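Why pale walls change colour

24 April 2020
By Marta Nechyporuk

Pale paint is difficult to specify. A dark wall looks dark under most lamps and at most hours, but a wall painted in a weak green, blue or grey can read as three different colours between breakfast and supper. Decorators get complaints about it, paint shops get tins returned, and in most cases the paint in the tin matches the card exactly.

The reason lies in how little pigment these colours contain. A typical pale grey-green is mostly white titanium dioxide, with small additions of black, yellow oxide and a green or blue. The white reflects nearly all of the visible light that falls on it. The tinting pigments remove a little from parts of the spectrum, and the eye reads what is missing as hue. When so little is removed, a modest change in the light supplied to the wall can be larger than the effect of the pigment itself. A north window sends in bluish light and the green moves towards blue. A warm bulb sends in little blue to begin with and the same wall goes towards stone or putty.
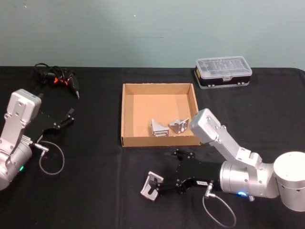

Pale grey-green behind black cloth, under even light.

Daylight varies more than people expect. Direct sun near the end of the day has a strong orange component, while a clear sky with no sun in it is much bluer than any household lamp. An overcast sky sits between the two and is the most even source available for free, which is why a sample should be judged on a dull day before it is judged on a bright one. The eye adapts to each of these and tries to keep white things white, but the adaptation is incomplete. It also works across the whole field of view, so a room lit partly by a window and partly by a lamp will show two versions of the same paint at once.

Reflectance and its limits

Most trade colour cards now print a light reflectance value beside each colour. It runs from zero for a perfect black to 100 for a perfect white and states how much of the light striking the surface is sent back. It says nothing about hue. Two colours with the same value may be a green and a pink, and two greens that look alike on a card can differ by several points. The value is useful for working out how much lamp output a room needs. It is less useful for choosing between colours, although it is often used that way.

The paint firm Clolteo, whose mixing plant is on the eastern side of Corkden, keeps 3740 tinting recipes on its system. A large share are pale neutrals that differ from one another by a few drops of stainer in a five-litre base. At that scale the accuracy of the dispensing machine matters. A nozzle that is partly blocked with dried stainer will underdeliver, and on a deep red the shortfall passes unseen. On a pale colour with only two or three stainers in it, the same shortfall changes the hue. The plant purges its nozzles every morning and checks a drawdown of one pale grey against a retained standard.

For checking on site, Barbosa, a surveying practice that works mainly on schools and clinics, uses a handheld reader called the Zimum. It holds a small lamp and a sensor behind a rubber ring which is pressed flat to the wall. The ring shuts out room light, so the reading belongs to the paint alone. Surveyors take readings at several points and average them, leaving out any place where the surface is scuffed or has been touched in.

Shadow, height and corners
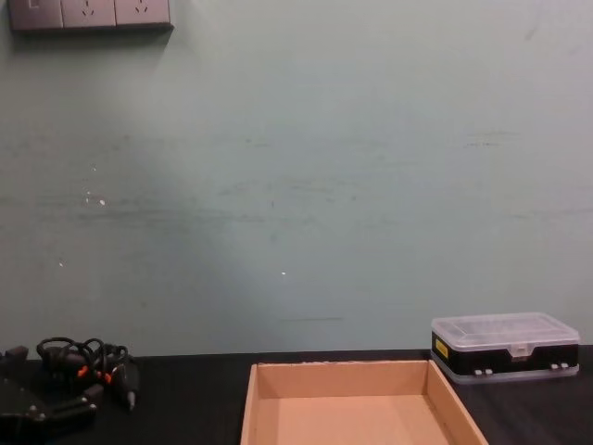
A wall that receives light from one side will always have a gradient across it, and on pale colours the gradient carries a shift in hue as well as in brightness. The bright end is lit chiefly by the source. The dim end is lit chiefly by light that has already bounced off the floor, the ceiling and the opposite wall, and each bounce adds the colour of the surface involved. Oak boards push the lower part of a wall towards yellow. A lawn outside a ground-floor window can turn a white ceiling green in summer and leave it alone in winter.

Inside corners show the opposite problem. Two walls of the same colour reflect into each other, and every reflection removes the same part of the spectrum again, so the colour becomes stronger as the corner is approached. A pale blue-green that looked polite on the card can appear quite saturated in an alcove. The usual correction is to go one step lighter and one step greyer than the colour first chosen, for small rooms in particular.

Contrast plays a part too. The eye judges a surface against its neighbours. Next to bright white gloss woodwork a pale wall looks darker and more coloured than it does beside cream. Against black or very dark furniture it looks lighter, and some of its hue is lost. This is the reason for testing a colour with the furniture in place, or at least with a large piece of fabric in the right shade hung or laid near it.

How to test properly

Tester pots are normally used badly. A patch brushed straight on to an old magnolia wall is seen against magnolia, and it will be judged as the difference from magnolia. The brush also leaves ridges that a roller would not, and the ridges catch light. A better method is to coat stiff lining paper or board, two coats by roller, with a plain white border left all round. The board should be at least 18 inches across. Anything smaller is overruled by its surroundings.

Move the board about. It should spend time on the wall facing the window, on the window wall itself, and in the darkest corner, and it should be upright each time. Laid flat on a table it collects light from the ceiling and will look paler than it ever will on the wall. Look at it in the morning, at midday and under the lamps that will be used in the evening.
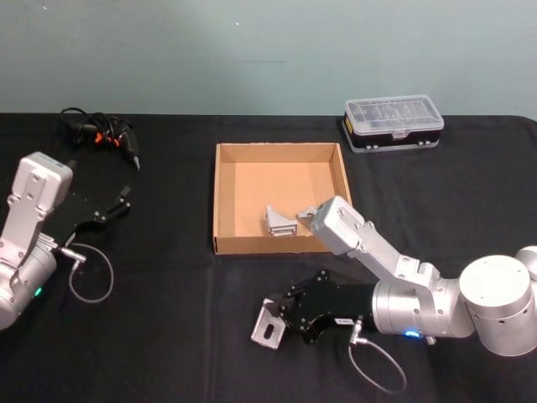

Lamps deserve as much attention as paint. The colour temperature printed on the box describes how warm or cool the light appears, but two lamps marked with the same figure may have quite different spectra. The colour rendering index is a partial guide. A lamp with a low index may be weak in deep red, and pale greens seen under it can look harsh even though white paper looks normal. Where a room has several fittings, buy all the lamps together and from one batch.

Sheen should be settled before hue. Dead flat emulsion scatters light in all directions and gives the steadiest colour, at the cost of marking easily. Eggshell reflects some light as a mirror does, and that part of the reflection carries the colour of the lamp and none of the colour of the paint. Seen at a shallow angle along a corridor, an eggshell wall can look almost white at the far end. It also shows filler repairs, roller laps and any unevenness in the plaster. In halls and kitchens, where walls have to be washed, a scrubbable matt is a reasonable middle course.

Touching in is the last difficulty. Paint on a wall yellows slightly, collects a film of dust and grease and loses a little of its sheen or gains some through rubbing. Fresh paint from the original tin will therefore seldom match after a few years, and on pale colours the patch shows clearly from the side. Clolteo advises customers to repaint from corner to corner and to write the batch number on the back of a switch plate or inside a cupboard door. Leftover paint keeps best in a smaller container filled close to the brim - a jam jar will do for a litre or less if the lid is sound - and stored away from frost. Stir it for several minutes before use. The white settles first.

Letters and corrections: write to the features desk | © All rights reserved | Back to top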